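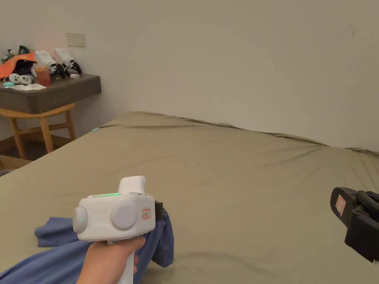

Braleo: A Pair of Hand-Held Grippers for Handling Clothes
Final report, Mechanical Projects II, Irkley
Submitted 20/03/2023

Summary

Braleo is a set of hand-held grippers that a person uses to pick up and fold clothes while a small camera in each gripper records the motion. The recordings are meant for a robot arm with the same fingers, which another group at Irkley is building. My part was the grippers, the handles, and a way of working that one person can do at home. The build took nine weeks. The grippers open and close as planned and hold cotton well. They don't hold thin synthetic cloth well, and the synchronization of the left and right recordings still needs work.

Why clothes, and why a bed

The original proposal used blocks on a table. Blocks are easy to pick up with almost any gripper, so the test would have said little about the fingers. Cloth is harder. It bunches, it slides, and the gripper has to close on an edge that may be lying flat against another layer.

A bed was the surface I had. It is large enough to spread a garment without a sleeve hanging over the side, and the mattress gives a little when the finger tips press down. On my kitchen table the tips had to be at the right height to within a very small distance or they scraped. On the mattress I could push down slightly and let the sheet come up to meet them. This makes the job easier than it would be on a hard surface, and the results should be read with that in mind.

The sheet turned into a problem of its own. If it isn't pulled tight, the fingers pick up sheet along with garment. A fitted sheet is better than a flat one. I smooth it before every session and again whenever it starts to ridge.

Mechanical design

Each gripper has a rounded white body on a vertical handle. The fingers are black and work as a linkage: jointed segments on each side, joined by round hex screws, with a wedge-shaped pad at the end. The pads have a fine texture on the inner face. When the trigger is pulled, both sides move together, and the pads stay close to parallel for most of the travel.

The shells were made at the Dönmez workshop, which students can use in the evenings. The screws and bearings came from Lanton. I had planned to cut the linkage segments at Dönmez too, but the first set had too much play at the outer pivots. The tips could be wiggled sideways by 3 mm, enough to miss the hem of a shirt. The second set was drilled undersize and reamed by hand. That took a whole evening and it was the most useful evening of the project.

The pads went through more versions than anything else. Smooth pads slid off cotton as soon as the garment was lifted. Coarse ridges gripped, but left pull marks in knit fabric. The fine texture is a compromise. It grips cotton and denim without marking them.

The handle is vertical so that the wrist stays straight when the gripper points forward. An early version had a pistol angle. It felt good for the first few folds and then my wrist got tired. I also added a strap, which lets the hand relax between folds.

Labels

Every device has a small sticker with a red border. I added these in January after two sets of recordings got their left and right sides swapped. The name of each recording now begins with what is written on the sticker, and I check the sticker before I start. I should have done this from the beginning.

Procedure

The steps below are the ones I used for all the trials reported here.

1. Smooth the sheet and clear the bed of anything the fingers could catch.
2. Switch on both grippers and open and close each one fully. If a joint feels stiff, back its screw off slightly.
3. Drop the garment on the bed. Don't arrange it. Shake out only the clumps that would hide a sleeve completely.
4. Start the recording at 60 frames per second on both sides.
5. Bring the fingers down on either side of the fold or edge you want, open wide, and press lightly before closing. Most of the bad grasps came from closing too early, when the tips were still above the cloth. 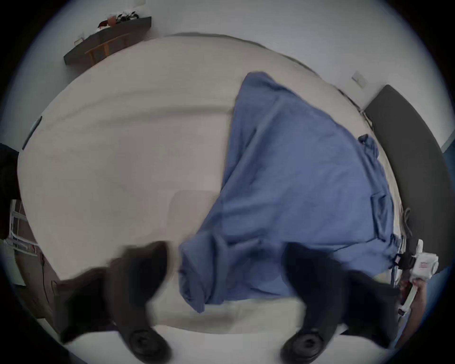 6. Lift only as high as needed to move the layer across. High lifts let the cloth swing and the camera loses the edge.
7. Lay the layer down, open fully, and back the fingers straight out before moving sideways.
8. Stop both recordings and write the result in the log before touching the garment by hand.

Step 7 sounds minor. In the early trials I moved sideways too soon and one finger dragged the fold open again.

Results

I ran 25 trials with cotton garments after the second linkage was fitted. A trial was marked good if the garment ended up folded with no layer dropped and no help from my free fingers. Nine of the trials failed. Most failures were one of the following.

Sheet caught with the garment. The lift pulled up a ridge of sheet and the garment fell back. Smoothing again fixed it.

Wrong layer. The fingers took the top layer when I wanted both, or both when I wanted one. Collars and pockets were the worst places, where the extra thickness feels like two layers through the trigger.

One hand late. When both grippers lift together, the slower one loses its corner. This is partly practice. I got better over the sessions, so the later trials can't be compared fairly with the earlier ones.

I tried a thin polyester sports shirt separately and gave up on it. The pads close on it properly and it slides out under its own weight. A softer pad would probably help, but I didn't have time to make one.

Recording problems

The two cameras start separately. I press one and then the other, and the gap is different each time. For now I tap the two grippers together at the start of each trial and line up the recordings by the tap. This works and is slow. A shared start signal is the first thing I would add.

The cameras have very wide lenses. The advantage is that each one sees its own fingers, most of the mattress and usually the other gripper too. The drawback is that straight edges look curved away from the center, so distances can't be read off the picture without correcting it first. The other group has a correction script, and I sent them a recording of a printed grid to set it up with.

Working at home also means that the background changes. The shelf over the stool is where I put the spare units, and what is on it is different from one session to the next. I left it that way. The arm will have to work in rooms that aren't tidy, and clearing the shelf each time would have made the recordings look more alike than they should.
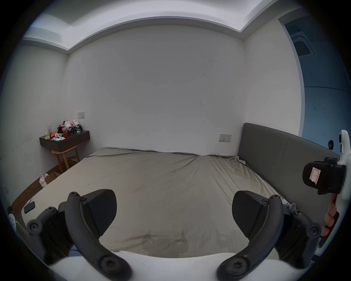
Ashraf Ait Brahim read the draft and disagreed with the way I had scored the trials. His view is that a garment can be folded without being dropped and still be folded badly, and that my log can't tell the two apart. He suggested measuring how far the corners end up from each other after the last fold. He also thought the mattress hides errors in finger height, and asked for a set of trials on a board laid over the bed.

Both points are fair. I can't go back and measure the corners for the trials already done, but the log sheet now has a column for it. The board trials haven't been run.

Remaining work

Add the shared start signal.
Make softer pads and repeat the polyester test.
Run the board trials with the same cotton garments.
Replace the outer pivot screws with shoulder screws. The present ones loosen over a long session and have to be checked between trials.

The drawings and the parts list are in the project folder at Irkley. The drawings for the first linkage are in there as well, marked as old. Please don't cut parts from them.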